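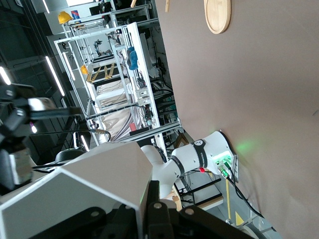
Storage is really a habit problem, our tutor kept telling us, and no shelf will fix it if people can't see where a thing goes. Fair enough! So for our project (we called it Navlow) I looked at how small stuff gets put away in a shared workshop: hard hats, gloves, mugs, all of it. I asked 22 people on my course where they'd hang a mug, and most said "wherever there's a peg".

That got me onto mug trees. I liked the bamboo sort, with an oval base and angled pegs,
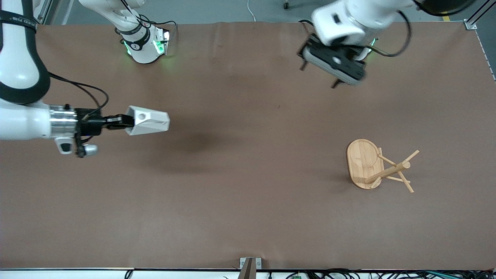
and I spent ages sketching a wider base for it, 300 mm across, which came out far too greedy for our little tea corner. Next term I'll try a wall rail instead.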